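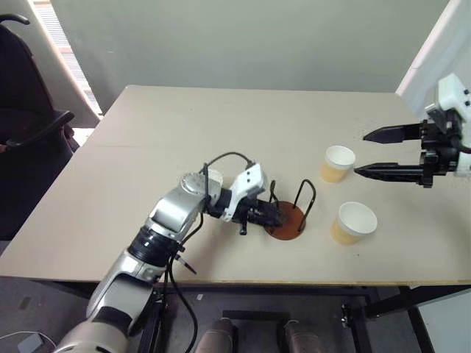 Where do people at a shared drinks table put a paper cup when they are not drinking from it?

Most of them set it down on the open tabletop within easy reach of the hand, and use a holder mainly when the holder is closer than any other clear spot.

3.2 Cups, Holders and Table Space

The question above guided the second part of the study, which dealt with the small objects that share a table during breaks and short meetings. Earlier work at the Woddale site had treated the table as a single surface and recorded only whether it was in use. The present section looks at where cups are placed in relation to a holder and to the front edge of the table.

Figure 3. Paper cups and a cup holder on a beige tabletop. The cups have white rims and tan lower bodies. The holder has a round reddish-brown wooden base and black wire loops.

The holder shown in Figure 3 is of an open type. Its wire loops rise from the base and leave the sides largely uncovered, so that a cup can be seen and gripped without first being lifted clear of a wall. Closed holders were used in the pilot work at Talebi and were withdrawn after participants reported difficulty in judging how full a cup was. The weight of the base was not treated as a variable.

Placement was recorded by two observers, Chrysoula Drakos and Yuk-lan Tse, working from the same written guide. A placement was defined as any event in which a cup was released and stood without support from the hand for at least 4 seconds. Cups that were set down and picked up again in less time were left out of the record. In total, 752 placements were recorded during sessions of 60 minutes each. The observers gave the same code to 87 percent of them, and the remaining cases were settled by discussion before the analysis began.

Each placement was given one of three codes: in the holder, beside the holder, or elsewhere on the table. "Beside the holder" meant that the cup stood closer to the holder than to any other object. In Figure 3, one cup stands farther back and the other stands nearer the front edge, to the right of the holder. The nearer cup would be measured to the edge as well as to the holder, as the guide asks for both distances whenever a cup stands in the front half of the table.

Two features of the table itself affected the coding. The tabletop has a faint seam running across it toward the back, and the observers used this line as a fixed reference when estimating depth. The front edge is finished with a thin strip of light wood. All distances to the edge were taken from the outer side of this strip. An early version of the guide did not specify which side should be used, and the affected records were measured again.

The record does not separate full cups from empty ones. Participants handled the two differently, according to the observers' notes, and full cups were more often moved away from the edge after being set down. The notes were not collected in a form that allows this to be tested. The same limit applies to cups with lids, which were present in only a few sessions and are reported together with the others in Section 4.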